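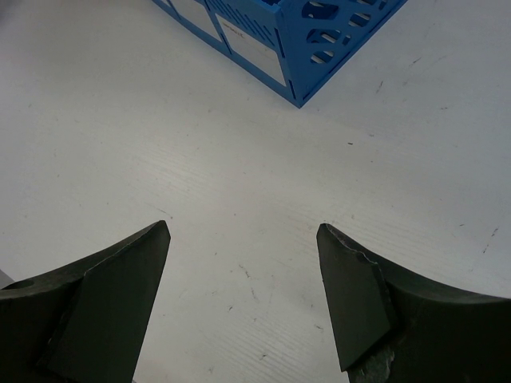

Benedita Sampaio wrote back on the first draft that a property receipt signed two days after the search is still a receipt, and asked why these notes put it in the same column as a receipt that was never written. Her objection is fair and the talk now opens with it. The column has been split. Late receipts and missing receipts are separate from slide 4 onwards.

Seized property and the written record
Speaker notes, 40 minutes plus questions
Figures as at February 10, 2022

Slide 1. Title
Say who the talk is for: defence and prosecution lawyers who handle seized property a few times a year and do not keep the forms in their heads. Police officers in the room will know the first third already. Ask them to bear with it.

State the limits at the outset. The review covers search warrants issued by the court at Vilela and carried out in Vilela or Janddale. It does not cover searches by consent, searches on arrest, or customs seizures. It makes no finding against any named officer. No file is identified.

Slide 2. The four documents
A seizure under warrant should leave four pieces of paper.
The warrant, with the address and the description of what may be taken.
The receipt, given to the occupier or left at the premises.
The inventory, made up at the station.
The return, sent to the court with a copy of the inventory.

Point out that the receipt and the inventory are often confused in argument. The receipt is made at the premises, usually by hand, and may be brief. The inventory is made later and should list every item with a number. When counsel says "the list", ask which one.

Slide 3. How the sample was drawn
The registry gave us 331 files. Three were withdrawn by order while the review was under way and we did not read them to the end, so every total in the talk is out of 328. Teresa Marinho read each file first. I read each one again without seeing her notes. Where we disagreed we went back to the paper together, and where we still disagreed the file was marked in favour of the officer.

Someone usually asks about this last rule. It makes the results slightly kinder than they might be. We preferred an error in that direction, given that we had the papers only and had interviewed no one.

The reading was finished in January. Returns that reached the registry after that are not in the numbers.

Slide 4. Results
Keep this slide up for a full minute.
Receipt made and signed on the day of the search: 234.
Receipt made, but signed or dated later: 75.
No receipt on file: 19.
Total: 328.

Take the second line slowly. "Later" means any date after the search. Most of those files show the next day or the day after. The form has a single date box, and it is not clear whether the box is for the date of the search or the date of signing. Some part of the 75 may be no more than that. We could not separate them from the file alone.

"No receipt on file" means what it says. A receipt may have been handed to the occupier with no copy kept. The occupier is the only person who would know, and in most of these files the occupier was never asked.

Slide 5. Why a late receipt matters
This is the reply to the Sampaio point. A late receipt is evidence that something was taken. Its weakness is on the question of what was taken. Between the search and the signing, the only account of the property is in the memory of the officers present. If the occupier says that cash or jewellery was in a drawer and it does not appear on the receipt, the late date gives the complaint somewhere to stand. The officer may be entirely honest and still have no good answer.

A missing receipt is worse in kind. There the occupier has nothing, and the inventory becomes the first written account, made by the side that holds the goods.

Do not go into the case law on exclusion here. The handout has it. If pressed, say that a defect in the receipt has seldom led to evidence being excluded on its own, and that its usual effect is on weight and on claims for return.

Slide 6. Cash
Cash causes most of the disputes and has the loosest wording. Read out the three phrases on the slide as they are written:
"A quantity of notes."
"Money in envelope, sealed."
"Cash, to be counted."

None of these gives an amount. The form does not ask for one. The instruction sheet says that cash should be counted in the presence of the occupier "where practicable", and there is no box in which to say that it was not practicable or why.

Recommended wording for officers: currency, amount, number of bundles if any, seal number, and the name of the person who watched the count. Recommended question for counsel: who was in the room when the seal went on?

Slide 7. From station to store
Janddale keeps its own store. Vilela has used an outside contractor, Grirkico, for bulky goods and for anything held longer than six months. Transfer is recorded in Kendix, the records system used by both stations.

Two features of the system need explaining. First, Kendix records a transfer when it is entered, and the time of entry is the only time shown on the standard print-out. The time of the physical handover is in a second field which does not print unless it is asked for. Lawyers who rely on the standard print-out will see gaps that may not exist, and will miss gaps that do. Ask for the full movement record by that name.

Second, when several items share one seal, Kendix moves them as one line. If an item is then taken out for testing, the remaining items keep the old seal number until someone edits the entry. We saw files where the new seal was written on the paper inventory and nowhere else.

I make no criticism of the contractor. Its delivery sheets were in better order than the station copies.

Slide 8. The return to the court
The return is the court's only means of knowing how its warrant was used. It is due within 14 days. The registry stamps it on arrival and places it on the file. No one at the registry is required to compare it with the warrant, and there is no reminder if it does not come.

Pause on that. A warrant may authorise the seizure of business records for a stated period, and the return may list a television set. Unless a party raises it, the file is closed with both papers in it.

We are not asking judges to audit every return. A short check by the registry against the description in the warrant would take a few minutes, and would be enough to send the odd one back with a query.

Slide 9. Claims for return of property
The procedure is open to any person with an interest, charged or not. In practice it is used mainly by people who have a lawyer. The application needs to identify the item, and this is where the receipt comes back in. An applicant without one has to describe the property from memory and hope that the inventory matches.

Mention third parties. A landlord, an employer or a relative whose goods were in the premises will not have been given a copy of the receipt at all. They can ask the station for an extract from the inventory. Stations differ in how they respond. Janddale asks for a letter. Vilela asks for an order.

Slide 10. Proposals
Two date boxes on the receipt, one for the search and one for signature.
A carbon or photographed copy kept on file in every case.
A compulsory amount field for cash, with space for a reason if it is left blank.
The handover time printed by default.
A registry check of the return against the warrant.

The first and the fourth cost almost nothing. The third will be resisted on the ground that counting at the premises can be unsafe, and in some searches that is right. The reason box is there for those searches.

Slide 11. Questions
Likely questions and short replies.

Does a defective receipt make the search unlawful? Generally no. The lawfulness of the entry depends on the warrant and how it was carried out.

Can the occupier refuse to sign? Yes. The officer should write "refused" with the time, and leave the copy. Refusal should not be treated as acceptance of the contents.

Were the missing receipts all from one station? No. The split by station is not being published, as the numbers on one side are small enough to point to particular officers.

Will the review be repeated? Teresa has asked the registry for access to the next set of files. No reply yet.

If time is short, drop slide 9 and refer to the handout, pages 6 to 8. Do not drop slide 3.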